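Thread: Can any machine put the dishes away yet? Or is it still just me

Page 2 of 2

mustidport_mel
OK so my sister sent me another one of those videos, you know the kind, a robot folding a towel very slowly with nice piano music. And I got my hopes up again! I have three kids and a kitchen where the dishwasher is always full of clean stuff that needs to go somewhere. Has anybody here seen one do that for real, in a house with people in it? I don't need it to cook. I just want the bowls on the shelf.

Gearhead_Lou
No. Next question.

OK, fine, longer answer. I ran a Brorkix arm in a parts shop for 2 years and it was great at one job. Same tray, same spot, all day long. Move the tray over by the width of your thumb and you'd hear it from the parking lot. Your kitchen moves the tray every five minutes.

pattycakes299
Lou, that was an old arm following a script, come on. The newer stuff looks at things first and then decides where to go. My brother-in-law's shop has one sorting returns into bins and the returns are never the same twice. It drops stuff, sure. So does my brother-in-law.

Gearhead_Lou
Bins are on the floor with the top wide open. A cabinet has a shelf and sides and a back, and you have to get a hand in there without clonking any of it. Ask me how many mugs I've chipped doing it with my own two human hands.

mustidport_mel
Lou is kind of crushing my dreams here but I have chipped those same mugs.

tomasz_w
I think you're both arguing about the wrong part. Picking up a bowl is fine, I believe they can do that. My problem is the price and the babysitting. My floor vacuum gets stuck under the same chair every morning and I have to go rescue it, and that thing has ONE job and it's round. If I have to stand there and watch a robot put away a plate, I could've put away the plate.

pattycakes299
But you still run the vacuum, right?

tomasz_w
...yes. The dog hair is unbelievable.
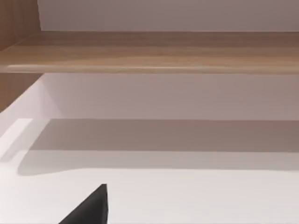 Gus Schumacher
Simulation lead, Witent (Morris project)
Posts: 3121

Hi all, been lurking on this one because putting things on shelves is pretty much my whole working life. We do ours in simulation first, and my answer for Mel is "sometimes, and slower than you'd like."

Lou's right about cabinets. A wood shelf over a plain white surface looks like nothing to you and me, but pale on pale with a big soft shadow across it is a pain. Where does the surface stop and the back panel start? You have to know that before you set down a bowl. Then there's the hand, and getting the fingers in close without bumping the shelf above – that's where I lose most of my afternoons.

Where I disagree with Lou is the "no, next question" part. Morris does a decent job on simulated cabinets it has never seen before. Real kitchens, I wouldn't turn it loose in mine. Ask me again in April, we've got a round of tests coming up.

Gearhead_Lou
I'll take "I wouldn't turn it loose in mine" as a win.

pattycakes299
He said decent job on ones it's never seen!! Your Brorkix couldn't handle a tray that moved a thumb.

mustidport_mel
So should I be saving up or not? Gus, does it do lids? The lids are the real problem at my house.

Gus Schumacher
Simulation lead, Witent (Morris project)
Posts: 3122

Please don't ask me about lids.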